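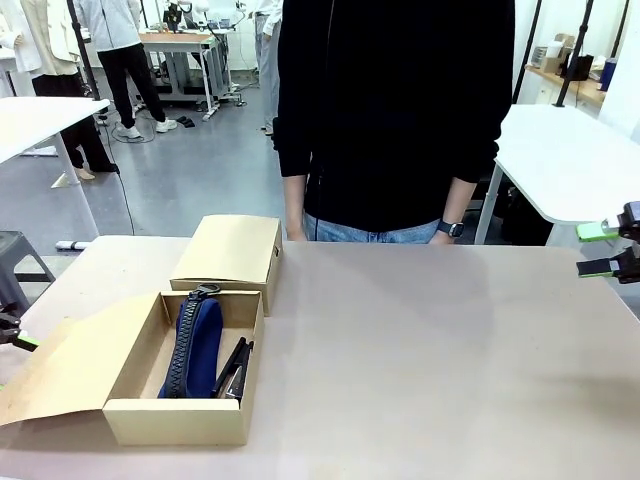

Pre-purchase inspection: packing cell, Clitado site
Completed by Traian Pascu, 5 December 2018. Comments are mine unless marked. I came to this inspection wanting to like the cell, and I still do! The job we would be buying it for is small-goods packing - pencil cases and pens into cardboard boxes with hinged lids - so I checked everything against that work and skipped the heavy-load items on the standard form.

1. Gripper fingertips: PASS
The green pads grip evenly when I close them on a test card. Pads wear, so the budget needs a line for spares. Ono quotes 14 pairs as a starter pack and I would take it.

2. Reach over the full table: PASS
Tested to all four corners with the table clamped. Very happy with this one.

3. Person and arm sharing a table: PASS WITH COMMENT
Speed limit is set in software and held during the test. Please mark a hand zone on the tabletop before anyone works a shift here. Tape will do for now.

4. Cables on the floor: ACTION NEEDED
Cable covers are not in the Tulov quote. Add $400. Please don't let this one slide to the next budget round. 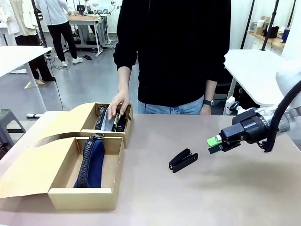

Photo: Clitado site, inspection file

5. Loose items on the table: ACTION NEEDED
Anything that isn't part of the packing job should have a tray. I'd like the stapler to have a fixed spot, out of the arm's path, written into the work instruction.

6. Box supply: PASS WITH COMMENT
The hinged-lid kraft box is a good choice and I'd keep it. Ilie can deliver 2887 flat in one order, but check the storage room first, as they take more shelf than you'd think.

7. Emergency stop: PASS
Pressed three times, arm stopped three times, reset was clean. Ask for a second button on the operator side. Tulov lists it at $434 fitted, and it is the best money on the whole sheet.

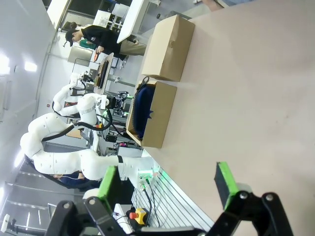

With that button added, I would sign off the stop circuit for daily use. The weekly test can go on the same card as the fingertip check, so one person can do both before the first run.

8. Operator training: OPEN
Two people per shift, half a day each. No date yet. April would suit us if the order goes in on time.

9. Service contract: OPEN
Waiting for the Ono terms. I want the response time in writing - the phone call was friendly but vague.

Result: recommended for purchase once items 4 and 5 are closed. Items 8 and 9 can follow the order.

Signed: T. Pascu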